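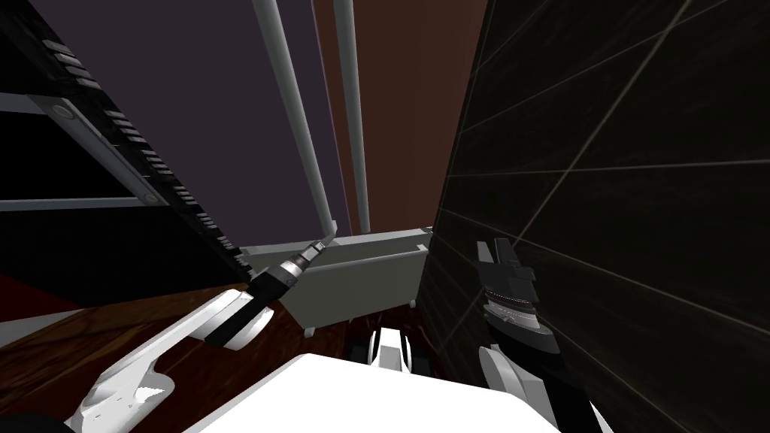 The Datico Min vote recorder stores the ballots of a judicial appointments panel until the chair closes the round. It needs a level surface and enough room for a member to stand in front of it. A narrow gap, like the one between the black cabinet and the dark tiled wall, is not suitable for the recorder or for the clerk's seat.

## 3.2 Opening a round of voting

1. Switch on the recorder and wait for the green light. Start-up takes about 90 seconds.
2. Insert the clerk's key and turn it to **Panel**.
3. Enter the candidate list in the order printed on the agenda.
4. Hand one voting card to each member present.
5. Ask the chair to press **Open**. Members may now vote.

**Note:** A member who has declared an interest in a candidate must not be given a card for that round. Record the name under **Recused** before step 5.

**Caution:** Do not remove the clerk's key while a round is open. The recorder cancels the round and all 3 copies of the tally are marked void.

If the vote is tied, the chair may open 2 further rounds. After that the vacancy is carried over to the next sitting. See section 3.4 for printing the tally.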